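Turkbridge Help > Household > Gadgets and Automation

Can a machine clear the table yet?

3 min read

Posted by Letik

I wash up for a household of 5 and I'm tired of it. The dishwasher is fine, but it won't walk over and fetch things. In March my brother-in-law told me a robot would be clearing my table "within the year", and he has been wrong about everything since the fondue set. Can anything you can buy today take mixed clutter off a table and put it where it goes? Budget is modest. Patience is worse.

beneš_workshop

Short version, no. Longer version: we tried an arm at work for sorting returns, and it was lovely with boxes. Same box, same spot, all day long. Then somebody sent back a half-empty bag and it spent 4 minutes patting it like a nervous vet.

Your table is harder than our bench. Hard things with a proper shape are the easy end. Bags are miserable, as they change shape when you touch them, and a clear glass is a pain for a lot of cameras - they see the cloth through it and lose the rim. Then it has to know that the sauce goes in the cupboard and the flowers don't. My own children haven't managed that one.

Brustalent

just get a tray. 16 quid, works in a power cut

turkbridge_tinkerer

Bit harsh above. Hands with fingers have come on a lot, and picking up one thing at a time, slowly, is fair game now. I'd still keep it away from anything you inherited. If you're judging a demo, ignore the music and look at what's on the table: sauce bottle on its side, crumpled packet, bag of something like marshmallows, frosted-looking glass, pink artificial roses. Ask to see the lot cleared in one go, with no cuts.
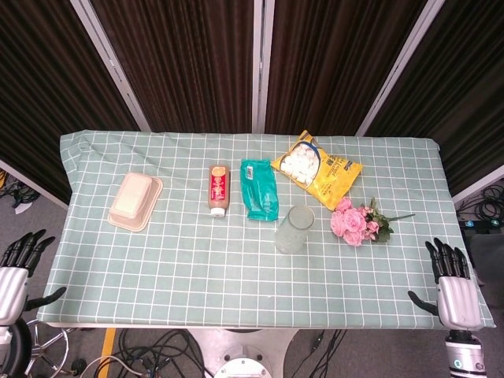
Related posts

Robot vacuum keeps eating the rug fringe
Is a window-cleaning robot worth it for 3 windows?
Best way to store a folding table
Dishwasher leaves grit on mugs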